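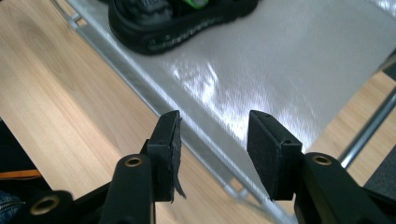 By the Konari Kids desk – 11/8/24

What is a painted map?

OK so. Maps. You probly think of a phone, a blue dot, a line telling you to turn left. Old maps didn't work like that. Lots of them were more like picture stories.

Say you live in a small town called Multden a long time ago. Somebody important far away wants to know what your town looks like. How do you show them? You get paint. You get a big sheet of paper, or cloth, or animal skin. Then you draw what matters to YOU. The river. The hill where your grandparents lived. Footprints for the roads!

Footprints are a real thing, by the way. Painters in Mexico used little feet to show a path, and which way people walked on it. Pretty smart. No words needed.

Towns got their own picture signs too. A hill with a grasshopper on it meant Grasshopper Hill. Easy. Some are harder and scholars still argue about them.
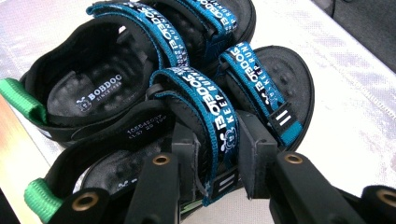

Then people came from Spain with different ideas. Churches, alphabet letters, a different way of drawing land. So some maps have both. A church next to a hill sign. Spanish writing squeezed in beside the footprints. Two ways of seeing one place, on the same sheet.

Who is right? Both, kind of. A map is always somebody's choice – what goes in, what gets left out, whats big and what's tiny.

Try it. Map your street with no words at all. Footprints for where you walk. A sign for each house (dog house, loud house, house with the good tree). Give it to a friend and see if they can find the way.

Next time, in the Stisovwood pages: where blue paint came from.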